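Kusum Vashisht would like her birth centre back, please

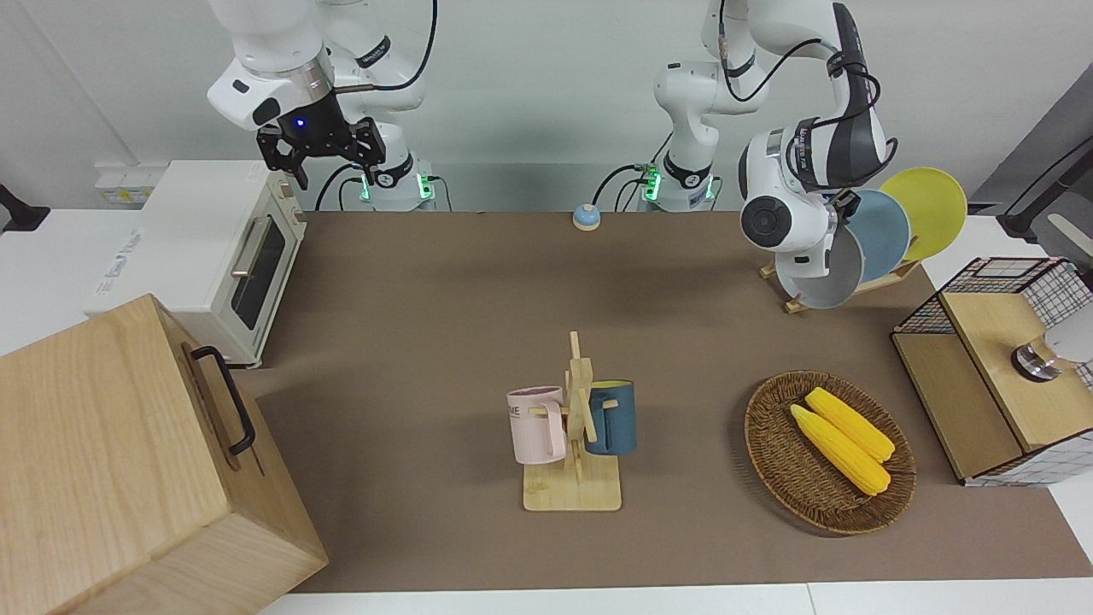 Two white robot arms, a toaster oven and a brown mat.

Kusum Vashisht has been told that the Whitlock birth centre is not closed. It is "resting". She has the letter, and reads it to me over the noise of her own kettle.

"Resting," she says again. "I had two babies in that building. I know what resting looks like, and there was very little of it going on."

The centre, a midwife-led unit with three beds and a car park everyone complained about, stopped taking women in labour in June. Anyone in Whitlock who wants to give birth somewhere other than her own bathroom must now travel 19 miles to the main hospital, along a road that is shared with caravans for half the year. Antenatal clinics still run in the old building in the mornings. The birthing pool has had filing cabinets put round it.

Vashisht, who taught geography for most of her working life, began by asking for a map. She wanted to see how long the drive took from each of the villages, and at what time of day. The answer that came back gave a single average. "An average drive. Well, lovely. I'll tell my daughter to have an average labour."

So she did the drives herself, in a small car with a cushion up her cardigan. The cushion, she admits, was for the photographs in the local paper. It got her a seat in a café, too, at the age of 61, which she puts down to good manners or bad eyesight.

The official case for the closure is staffing. There aren't enough midwives to cover both sites overnight, and when the choice has to be made the bigger one wins. Vashisht doesn't dispute the shortage. What she minds is the idea that it arrived like weather.

"They stopped replacing people. A midwife left, her post was 'under review', and then the others were doing her nights as well as their own. Then two more left. You can't starve a thing for years and then write to me saying how thin it looks."

Her petition has 2,202 names on it. The reply thanked her for her interest. She has since been invited to take part in a listening exercise, held at two in the afternoon in a room up a flight of stairs, which she attended in the company of several women with prams.

"We carried them up. Very good for the arms. The man with the slides asked if we'd found it all right."

Marjorie Bunting was at the same meeting. She worked as a midwife at Whitlock until she retired, and she is less given to jokes. In her last full year, she tells me, 399 babies were born there. She remembers being asked whether the figure was "sustainable".

"I said I didn't know, I only caught them," she says. "But I'll tell you what bothered me. All the talk was of beds and rotas. I never heard anyone ask the women what they wanted. If they had, some would have said the big hospital, and quite right, it's there for them. But it was meant to be a choice. It says so in the leaflet. I used to hand out the leaflet."

The leaflet is still being handed out. Vashisht has a stack on her windowsill – page four has a nice picture of the pool.

Is this a feminist campaign? I ask because a councillor had warned me, in a lowered voice, that it might be. Vashisht thinks about it while she looks for the biscuits.

"If they shut the only place in town where men could get their knees done, and called it resting the knees, I expect we'd have had a minister down by teatime. Call that what you like. I call it noticing."

A decision on whether the unit will reopen is due after a further review, whose terms have yet to be published. Bunting has asked to give evidence and has been sent a form. It wants to know, among other things, whether she has recently used the service.

"I'm 70," she says. "I ticked no."

Vashisht is planning to walk the 19 miles next, with anyone who cares to come, setting off at three in the morning, when her younger son was born. There will be soup at the halfway lay-by. The cushion is coming too.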